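HRM 117: Materials and Storage in the Small Workshop
Unit 4 Handout: Bins, Shelves and Stock Records
Kurico Technical College, Department of Trades Management
Revised October 13, 2019

Purpose of this unit

Students completing Unit 4 should be able to plan the storage of small parts in a workshop, choose a suitable container for each class of stock, and keep a written record that agrees with what is on the shelf. The unit assumes that students have read the chapter on purchasing and have their notes from Unit 3 at hand.

Terms used in this handout

Stock: any item held for later use or sale.
Location: a fixed place in the workshop with its own code.
Reorder point: the quantity at which a new order must be placed.
Lead time: the number of working days between placing an order and receiving the goods.
Dead stock: items that have not been drawn on for twelve months or longer.

4.1 Classes of stock

Stock is divided into three classes by yearly value, meaning the unit price multiplied by the number of units used in a year. Class A items are few in number but account for most of the money spent. Class C items, such as washers and common screws, are many in number and cost little. Class B falls between the two. A workshop that gives all three classes the same attention will spend too many hours on Class C and may miss a shortage in Class A.

In the Cordeiro exercise, students are given a stock list of 319 lines and asked to assign each line to a class. The yearly value must be shown for every line. Lists that show the class letter alone will be returned for correction.

4.2 Location codes

Every location receives a code made up of the room, the bay, the shelf and the position on the shelf. Codes are read from left to right and from the floor upward. A code should not describe the item kept there. Where codes such as "BOLTS-2" are used, they become misleading as soon as the stock is moved.

Labels belong on the shelf and also on the container. When a container is taken away for refilling, the shelf label holds its place.

4.3 Reorder points

The basic rule is as follows:

Reorder point = (daily use x lead time) + safety stock

Worked problem. A workshop uses 4 hinge sets per day. The supplier, Vedier, delivers in five working days. The safety stock has been set at 5 sets. The reorder point is therefore (4 x 5) + 5 = 25 sets. When the count falls to 25, an order is placed.

Students often forget to allow for units already on order. If a delivery is expected, the ordered quantity is added to the quantity on the shelf before the total is compared with the reorder point.

4.4 Choosing a container

The container should suit the weight of the parts, the way they are handled and the place where they stand. Open-front plastic bins are light and allow the contents to be seen, but they may bend under heavy loads. Cardboard is acceptable for short-term storage in a dry room. Sheet metal costs more and is heavier to lift, yet it holds its shape and tolerates sharp edges. Large containers should be kept at waist height where possible, and no person should lift a full one alone. 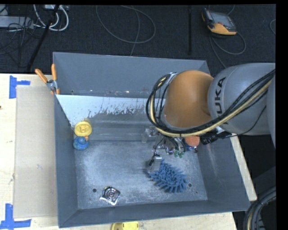
Figure 4.1. Large sheet-metal bin on a wooden tabletop.

The depth of a bin deserves more thought than it usually receives. In a deep bin, new parts are poured over old ones, and the oldest remain at the bottom. Items with a limited shelf life, including adhesives and rubber seals, should be kept in shallow trays and issued from the front.

4.5 Counting

A full count is taken once a year. In addition, Class A items are counted monthly and Class B items every quarter. The person who counts should not have the recorded quantity in view. Differences are entered on the adjustment sheet with the date and the signature of the person responsible.

Assignment

Read the Graltatach case in the course packet and prepare a storage plan of no more than two pages. The plan must include a floor sketch, a list of location codes, and reorder points for all Class A items. Work is to be handed in at the department office before the start of Unit 5. Late papers are marked according to the policy issued in September.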